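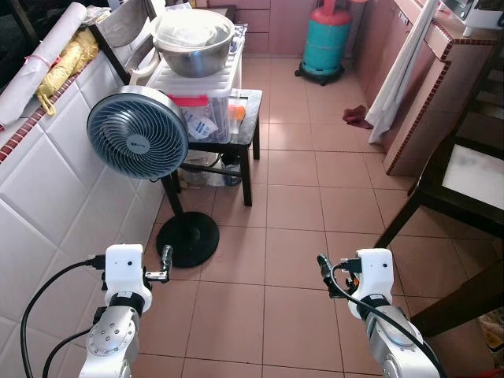

Head camera, kitchen end, both arms forward. Fan base close to the left jaws.

Bench notes, Brelthorpe
Monday, October 28, 2024

Really good day on the planner. Writing it up while it's still in my head.

The job was to get Siqueira (the new grasp picker) talking to Galtau without the old glue script in the middle. Galtau still does the motion planning for both arms, and Siqueira hands it a ranked list of grasps instead of a single best guess. When the top one can't be reached, Galtau just takes the next. So simple, and it's made more difference than anything I did all last week!

Test areas: the kitchen floor with the fan and the stool, and the white table with the place setting.

Kitchen first. I wanted the collision map to cope with a thin pole on a wide base. The old map kept the pole and lost the base, as it's low and dark and sits flat on the tiles. I've split the map into two layers now, one fine layer for anything near the floor and the usual coarse one above it. The base shows up as a proper solid disc. The fan head is still a bit ragged round the rim where the grille lets depth through, so I pad it and leave it at that. The clear-sided box on the stool is worse — the depth comes back from whatever is inside, and the front wall sits a good way behind where it should. Not fixed. Noted in the Fatbridge list.

Table next, which is where the fun is. Shiny steel dish on a glossy top, so depth from the wrist camera is full of holes. I stopped trying to fill them and fit the rim from the colour image instead, then slide the fitted ellipse down until it agrees with the table plane. 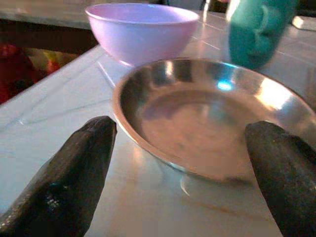 The fit wants a decent stretch of clean rim and it doesn't mind a finger covering part of it, as long as the finger mask goes in first. I'd had the mask switched off since the last clean-up (my fault, wrong default in the config). With it back on, the rim stopped jumping towards the fingertip. Bright streaks on the metal still pull the edge about, so I throw out any edge point that moves too much between wrist poses.

Ran the replay set through it afterwards: 1,000 logged views, 871 with a usable rim fit. Most of the misses I looked at have too little rim in view. Fair enough, I'd struggle too. Planning time is about 200 ms for the pair of arms, and I haven't even touched the cache yet.

Other things from the table:

- Fork and spoon come out as one blob if the coarse layer is used. Fine layer separates them.
- Cup handle gets washed out in the head view. Siqueira should ask for a wrist look before it ranks anything on the handle side.
- Cable loops need to be in the self-collision model. Modelled as 2 fat capsules per arm for now, ugly but safe.
- Floor segmenter should treat feet as a keep-out with a wide margin, same as hands. Margin is in the shared config, please don't lower it.
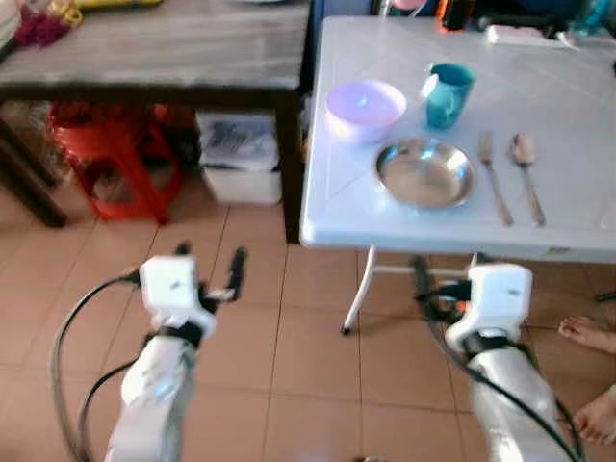
Next

Merge the two-layer map into the Galtau branch once the replay passes with the finger mask on by default. Add a startup warning if the mask is off.

Try the ellipse fit on the pinkish bowl. It's deeper, so the inner and outer rim may get confused, and I'd love to know how badly.

Ask Fatbridge side whether the replay viewer can show rejected edge points in a second colour. I've been squinting at text dumps.

Branch is pushed, config is in the usual folder.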